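Workshops > Galleries > Blocks and Boards

Search this site Enter keywords Go

Blocks and Boards: a Saturday at Brimitz

We do love a table with something on it to pick up, and the block table at Brimitz has been our favorite corner since August. Kvido Vlček sets it up before the doors open, Bohumila Holub fusses over the colors (she has strong feelings about yellow), and by lunchtime the whole arrangement has usually been changed over and over. Click through slowly, there's no hurry!

Shapes on the big board

Eight blocks in plain, cheerful colors, spread over a light wooden board on the blue perforated table. The green star and the blue triangle are up toward the far side, and the yellow-orange heart keeps to the left with plenty of bare wood beside it. I'm fondest of the green cylinder, myself, though the heart gets most of the compliments.

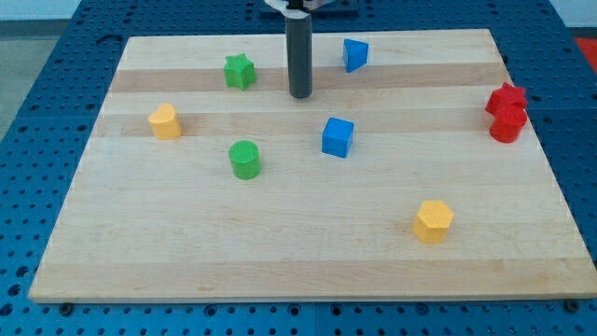
Coming to see us

The block table is open every Saturday until 3 in the afternoon, and you're welcome to stay as long as you like. Younger visitors generally want a stool, so do ask Bohumila, who keeps a stack by the coats. The Jandetari puzzles are on the shelves behind, over 400 of them now, and you may borrow two at a time if you bring them back with all their pieces.

Contact us | © Brimitz Blocks and Boards | Back to top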